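자유게시판 > 살림/식재료
가지 소금에 절이면 기름 덜 먹는다는 말, 검증된 건가요?
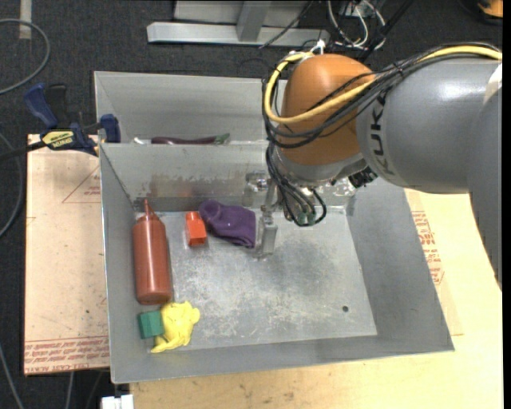
1. 원글

작성자: 반신반의
요리책마다 가지는 썰어서 소금 뿌리고 20분 두라고 하잖아요. 쓴맛 빠지고 기름도 덜 먹는다고요. 저는 이게 그냥 베껴 쓰다 굳어진 말 같습니다. 요즘 마트 가지에서 쓴맛 난 적이 한 번도 없어요. 기름 얘기도 저울로 재 봤다는 사람을 못 봤고요. 직접 비교해 보신 분 계신가요. "우리 엄마가 그랬다"는 댓글은 사양합니다.

2. 댓글

작성자: 들기름두병
우리 엄마가 그랬는데요 ㅋㅋ
농담이고, 기름 덜 먹는 건 맞습니다. 절여서 꼭 짜면 가지 속 스펀지 같은 조직이 주저앉아서 기름 들어갈 자리가 줄어요. 튀김 해 보면 바로 압니다.

작성자: 반신반의
바로 안다는 게 뭘로 아신다는 건지요. 남은 기름을 재 보셨나요?

작성자: 들기름두병
눈으로 알죠. 팬에 남은 게 보이는데 그걸 꼭 재야 하나요.

작성자: Zundgate
눈대중은 저도 안 믿습니다. 지난 3월에 같은 봉지에서 2개 꺼내 하나는 절이고 하나는 그냥 구워 봤어요. 절인 쪽 기름이 더 남긴 했습니다. 근데 짜면서 가지 부피가 확 줄었으니 같은 조건이라고 하기가 애매해요. 그리고 짰습니다. 헹궜는데도요.

작성자: 반신반의
이런 댓글 기다렸습니다. 무게당으로 따지면 차이가 없을 수도 있겠네요.

작성자: 마당없는집
쓴맛은 품종이랑 익은 정도 문제 아닌가요. 텃밭에서 늦게 딴 거, 씨가 갈색 된 건 확실히 떫고 씁니다. 마트 것만 드셔 보고 쓴맛 없다고 하시면 곤란해요.

작성자: 반신반의
그건 인정합니다. 다만 씨까지 갈색 된 가지를 소금이 살려 주나요? 짠맛이 쓴맛을 덮는 거랑 쓴맛이 빠지는 건 다른 얘기 같아서요.

작성자: 마당없는집
덮이든 빠지든 먹을 때 안 쓰면 된 거죠.

작성자: Pui-shan Huang
저는 절이지 않고 전자레인지에 먼저 돌립니다. 썰어서 키친타월 깔고 숨이 죽을 때까지요. 간이 안 배니까 양념 맞추기가 훨씬 쉬워요. 중국식 가지볶음 할 때는 찜기에 살짝 찌기도 하고요. 껍질 색은 좀 죽습니다.

작성자: 들기름두병
전자레인지 돌리면 물컹해서 싫던데요. 가지는 식감인데.

작성자: Pui-shan Huang
너무 오래 돌리신 것 같아요. 겉이 살짝 쭈글해질 때 꺼내 보세요.

작성자: 밥은먹고다님
끼어들어서 죄송한데 Homov 가지 전용 팬 쓰시는 분? 기름 한 숟갈이면 된다고 광고하던데 후기가 1,283개나 되더라고요.

작성자: Zundgate
후기 개수는 아무 의미 없습니다. 사은품 걸면 다 써 줘요. 코팅 팬이면 아무거나 한 숟갈로 됩니다. 가지가 빨아들이고 나서 더 안 부으면 그만이에요. 처음에 다 먹어 버려도 익으면 좀 뱉어 냅니다.

작성자: 반신반의
"가지 전용"이라는 말부터 의심스럽네요. 호박 구우면 고장 나나요.

작성자: 마당없는집
그 팬 있어요. 그냥 팬입니다.

작성자: 들기름두병
근데 다들 기름 먹는 게 왜 그렇게 싫으세요? 가지는 기름 먹어야 맛있는 채소예요. 안 먹일 거면 쪄서 무쳐 드세요.

작성자: 반신반의
맛 얘기가 아니라 책에 적힌 말이 맞는지가 궁금한 겁니다. 주말에 같은 무게로 썰어서 소금, 전자레인지, 그냥 세 가지로 해 보고 기름 무게 적어 올릴게요. 짠 다음 무게도 따로 재겠습니다.

작성자: Zundgate
팬에 묻은 기름도 재세요. 팬째로 올려서요. 키친타월로 닦아 버리면 또 못 믿습니다.

작성자: 밥은먹고다님
그래서 팬은 사지 말라는 거죠?

작성자: 마당없는집
네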